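Forum: Home and Laundry
Topic: T-shirts always come out crooked after folding

seo_handau
Posted Oct 15, 2025

Hello everybody. I have a small drawer, 52 cm wide, and I want to stand three rows of T-shirts in it. My problem is that my folded shirts are never the same width. One shoulder is always thicker and the shirt leans to one side. I fold on my bed. What do I do wrong?

Brurnatthorpe_Anna
The bed is your problem. A mattress is soft, so the shirt moves when you press it. Use a table.

jurnness
I do not agree with this. I have folded on a bed for 18 years and my shirts are straight. The important thing is to shake the shirt well and pull the side seams before you begin.

Poppy Mapplebeck
Both of you are a little right, I think. But I would look first at the sleeve. Many people fold the side in and leave the sleeve hanging over the other edge, and then they push it back somehow. This makes the thick shoulder.

seo_handau
Yes! I push it back. How should it be?

Bok-nam Heo
I worked in a shop where we folded 170 shirts in one shift, so I can tell you how I learned it. Lay the shirt flat with the collar away from you and both sleeves out to the sides. Smooth it from the middle to the hem with your whole hand. Then take one side only and bring it in, and look at the line it makes from the collar down. If this line is slanted, open it and do it again. Do not continue to the second side and hope it will be corrected there - it will not.

Same mint-green shirt on a white table, one time with the right side coming in at a slant and one time spread flat with both sleeves out:
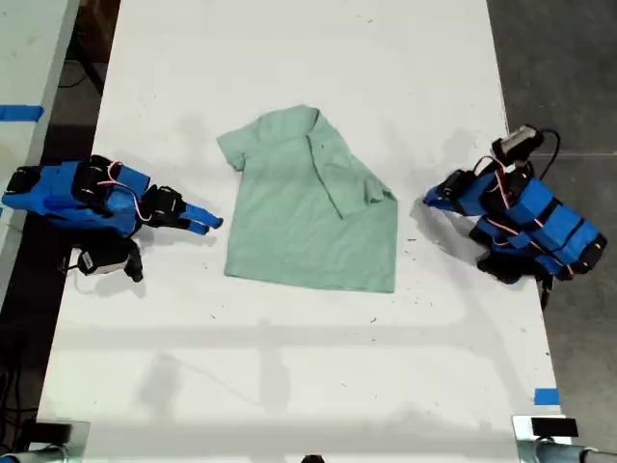
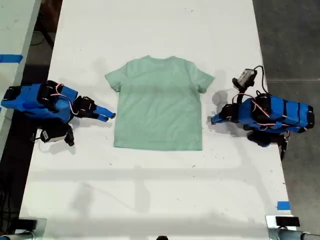

When the first line is straight down, fold the second side to meet it, and put each sleeve back on its own side so it lies inside the edge. After this, bring the hem up to the collar and fold again in half. For a drawer I make the last fold in three parts, so it can stand.

jurnness
In three parts is too thick for a low drawer. In half is enough.

Bok-nam Heo
It depends how high the drawer is. Mine is deep.

Brurnatthorpe_Anna
Do you put the shirt with the front up or down? I always do front down, then the picture on the chest is outside at the end.

Poppy Mapplebeck
Front down for me also. For plain ones I don't care.

seo_handau
Thank you all. I tried five shirts on the kitchen table with the front down. Four are good, and the old one with the stretched collar is still crooked. I will try the folding in three parts when I have measured the height of the drawer.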